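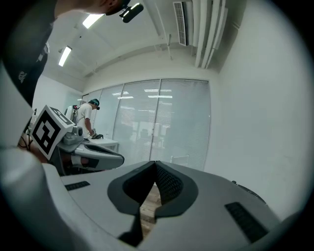 Palomino Export Desk Service

Palomino is a yearly service for small and middle-size manufacturers who wish to sell in another country and have no export department of their own. Estero has offered it since four years, and at the moment 16 firms are using it, most of them makers of machine parts, packaging and furniture fittings.

What you receive

A named adviser works with your firm during the whole contract. In the first month he or she checks your goods against the tariff tables of the country you want to enter and writes a short report. The report says which duty will be paid, which papers the customs office will ask for, and if a trade agreement lets your buyer pay less. You keep the report also if you leave the service later.

After this we prepare the papers for each shipment: commercial invoice, packing list, certificate of origin and, where it is necessary, the supplier declaration. The basic contract includes 200 documents per year. Corrections of our own mistakes are not counted.

Papers sent to us before 11 in the morning are returned the same working day. On Wednesday the desk closes at noon, so please send urgent matters early.

Investment visits

Some customers do not only want to sell, they want also to make a part of their goods abroad. For them we arrange visits to industrial parks and meetings with the local investment office. The next group goes in May and has seven places. Travel and hotel are paid by the customer. The visit is led by Abelardo Espinoza, who worked before in the freight office at Femthorpe and knows well the questions about land, power supply and work permits.

What is not included

We do not give legal advice and we do not find buyers for you. Freight and cargo insurance can be ordered through our partner Pistitz, with a separate invoice. We do not handle weapons, live animals or fresh food.

Contract and price

The contract is for one year and is paid every quarter. The price depends on the number of destination countries, and you will get a written offer in about 4 working days. To make the offer we need your product list, the tariff codes if you already have them, and the value of your last three shipments. If you have not exported yet, a price list is enough.

For offers please write to Yeison Rengifo at the Estero export desk.

Category: Services for exporters | Customs papers | Trade and investment

Estero Trade Services | Contact | Terms of service | © Estero, all rights reserved | Back to top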